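Robot Manipulation Workshop, Unit 6: Sorting Small Hardware
Handout for the two-arm bench. Notes by Toivo Lahtinen
Revised 2023-04-21

Welcome back! Last unit we moved foam blocks from one tray to another, and everybody got the arms to behave by the end. Now we get to the good part. Nuts, bolts and wing nuts are small, slippery and shaped in ways that punish a lazy grasp, and I think this is the most fun you can have on the bench all term.

What you are trying to do

Each team drives both arms by hand (leader arms, same as before) and puts loose fasteners into the compartments of the organizer box. You record your runs, label them, and train a small policy on them in Unit 7. So everything you do this week comes back to you later, good habits and bad ones alike!

The mix on the table is yours to choose, but have at least three kinds of part in it, and don't make it all one color. Dark parts next to shiny ones are a great test, and the cameras treat them very differently.
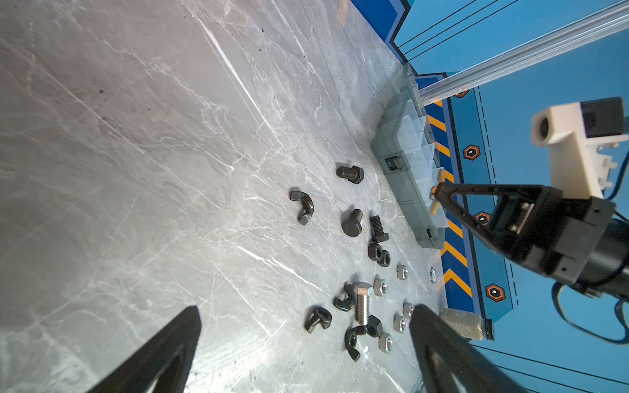

Before you touch the leader arms, spend a few minutes planning your order. Which parts are crowding each other? Which ones will roll if a finger brushes them? A hex nut lying flat is a calm little thing, but a bolt standing on its head will go over if you look at it wrong. Teams that pick from the outside of the pile inward usually have a much easier time, and you'll see why after your first collision.

Key terms for this unit

Approach: the path the gripper takes from its rest pose to just above the part.
Grasp axis: the line between the two fingertips at the moment they close.
Regrasp: setting a part down and picking it up again at a better angle. Perfectly legal, costs no points.
Handoff: passing a part from one gripper to the other in mid-air. Also legal, and very satisfying when it works.

Setting up the bench

1. Clear the tabletop and wipe it down. Grit under a washer is enough to spoil a grasp.
2. Power the left arm, then the right. Wait for the boards to light before you move anything.
3. Put the organizer in the back corner on the right, and get the lid all the way back so a wrist can't catch it.
4. Scatter the parts between the arms. Scatter, please, don't arrange! A policy trained on tidy rows falls apart the first time it meets a messy table.
5. Open all camera views in Zervas and check that each one is updating.

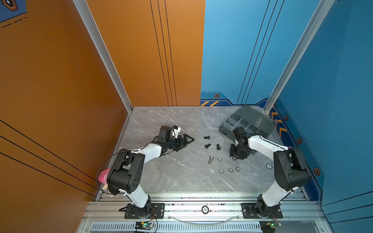

Keep one person on the leader arms and one on the screen, and swap every 10 runs. The person on the screen calls out when a wrist view gets blocked by the other arm. This sounds fussy, but the Starkport team last September had to throw out a whole afternoon of runs over it, and they were a very good team.

Placing parts in the box

Picking gets all the attention, and placing is where the runs are won. The compartments are narrow and the dividers are clear, so depth is hard to judge from any single view. Come in slowly, get the part below the top of the divider, and only then open the fingers. If you let go too high, a nut can bounce into the cell next door.

Try holding a hex nut upright, with the hole facing the wrist camera. It takes up less room on the way down and you can see what you've got.

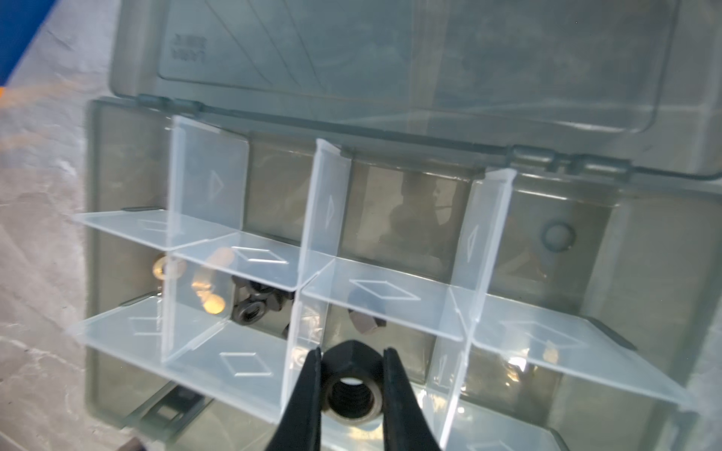
Fig. 3. A large hex nut held upright between the fingers, inside the open organizer.

Recording and labeling

Save a run even when it goes wrong. Drops and misses are useful in Unit 7, as long as the label says so. Use these labels exactly as spelled: clean, regrasp, handoff, drop, abort. Cemia reads them straight from the file name and it will not forgive a capital letter.

The full class set should reach 400 runs. The Jitcombe section got to 700 last year and their policy placed 82 percent of parts in the right cell, so there's your number to beat!

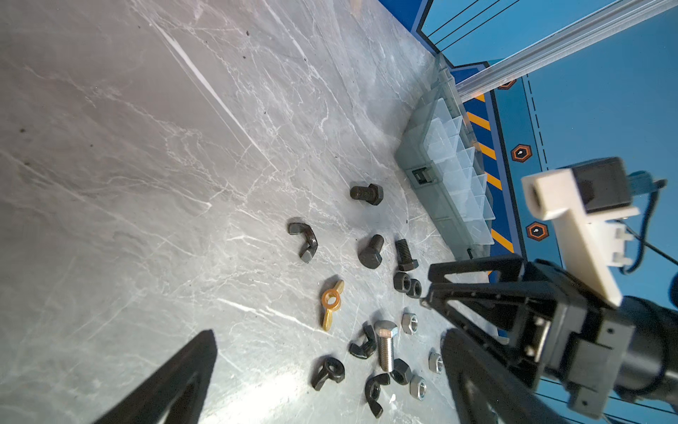 Wing nuts deserve their own practice session. Close on the round body if you can reach it, across the wings if you can't, and never on one wing alone, or the nut will spin out of the fingers. When one is lying on its side, nudge it gently with a closed gripper until you like the angle. Write down which grasp you used in the notes field.

For next time

Bring your labeled runs and one short paragraph on the part your team found hardest. Sketches are welcome. Read the section on action chunking in the course reader, and come with questions, even half-formed ones. Bench sign-up is on the lab door.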